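# Pushing things around, day whatever

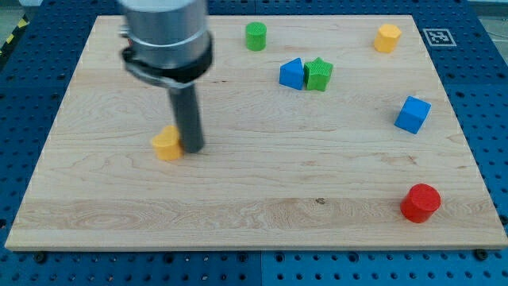

*by Nélida Vergara – lab diary, 16/02/2023*

Okay so I finally have a number I'm willing to write down, and I'm writing it down before I find something wrong with it. Long day. I ate lunch standing up again.

Quick recap for future me, who will have forgotten everything by July. The idea is that you give the robot an instruction in plain words (stuff like "push the yellow heart toward the green star") and it has to do it with the one rod and nothing else. No fingers, no picking up. I love this setup! People keep asking when we'll bolt a real hand on, and I keep saying pushing is hard enough, have you ever tried to steer a round thing with a stick?

The question this week was whether the relabeling trick buys us anything. The old way, Bellamy style, is that somebody gets a sentence, drives the arm until the sentence comes true, and we save that as one example. It's slow and everybody hates it. The new way is that the person just messes around with the blocks for as long as they like, with no goal at all, and later on somebody else watches the recording and writes down what happened in little chunks. "Moved the red cylinder away from the edge." "Nudged the cube so it turned a bit." You get way more sentences per hour, and the sentences are weirder, and my hunch has always been that weird is good.

So I trained two models, same size, same settings. One got 1,000 of the old goal-first examples and the other got 1,000 of the relabeled ones. Then 200 test instructions each, on the real table, with me calling success or failure from a sheet that doesn't say which model is running. Pidska (our scheduler, which I've been rude about in these pages before) shuffled the order, so I couldn't have cheated if I'd wanted to. That makes 400 runs. It took most of the past week and today I did the final stretch.

Relabeled wins. It got more than 100 of its 200 right, and the goal-first one didn't get to 100. I'm leaving the exact scores in the spreadsheet until Drastirura has been through the failures, partly superstition, partly I really did see a few runs I'd argue with myself about. What counts as "next to"? I wrote a rule for it in the first week and I still squint every time.

The heart runs were my favorites. Push it on one of the lobes and it spins, push it near the point and it wanders off sideways, so the arm has to keep backing off and coming in from a different spot. The goal-first model mostly leans on it and hopes. The relabeled model does these fussy little corrections, tap, back up, tap – I cheered out loud at one of them and then had to pretend I was coughing.

Still bad, both models: pulling apart two blocks that are touching. The triangle and the star jammed up against each other is basically the boss level. It'll shove the pair of them along together, very confidently, all the way across the wood. I think the reason is boring. When people play around, they don't separate things much, they mostly gather things up and make lines, so there's hardly any of it in the relabeled set for the model to copy. I could ask for more of it, but then it isn't free play anymore and I've muddied the comparison. Ugh. Maybe a separate batch, kept in its own folder, and report it on its own.

Also to sort out: the tag at the back of the board. The localizer was drifting a hair this morning and I re-ran the calibration before starting, but I didn't write down the offset from before. Stupid. I should check whether yesterday's runs line up with today's, and if they don't, I guess I'm redoing yesterday's. Please let them line up.

Other thing, the Garkden people want a short writeup and one plot. I drew the plot on a napkin and it's two bars, and I kept staring at it thinking that's months of work, two bars. I might split it by shape just so it looks like more! No, I'll split it by shape because the round ones and the heart really do behave differently, and that's the part I'd want to read.

Tomorrow: offsets first, before coffee. Then start on the failure videos, beginning with the stuck pairs. And email Garkden back, I've been putting that off.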